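Water meter, round two

Quick one tonight, kettle's on and I've got a bag to pack.

So the bill came. 133 pounds for the quarter, in a flat with one person in it who is out most of the day. Rang Parri, on hold 23 minutes, same four bars of piano. The woman was nice enough. Asked me to go and read the meter. Meter is under the pavement outside, under a lid, under a lot of mud. Went out in slippers. Mistake.

3658 it said. Bill says 3685. Somebody swapped teh digits, that's all it was. She put me on hold again to "raise it".
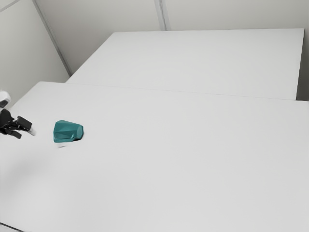

New bill within ten working days, apparently. We'll see. Last time they said ten days it was January before anything turned up, and that was addressed to the old tenant.

While I was at it I checked the loo for leaks. Food colouring in the cistern, leave it an hour, don't flush. If the colour gets into the bowl your valve is going. Mine was fine. Downstairs tried it and theirs was not, blue all the way down, so they're off to Brikero at the weekend for a new washer. Cheap fix. Do it if you've not done it, espcially if you're on a meter.

Other things. The bus to Vurnport is still going the long way round because of the roadworks, add a quarter of an hour if you're getting the early one. Tomatoes are leggy. Still no word on the parking permits.

Someone asked in the comments which moisture thing I use for the pots, it's a Follus, the short one. Does the job. Eats batteries.

Right, bag. Will post when the new bill comes, or when I've lost my temper, whichever's first.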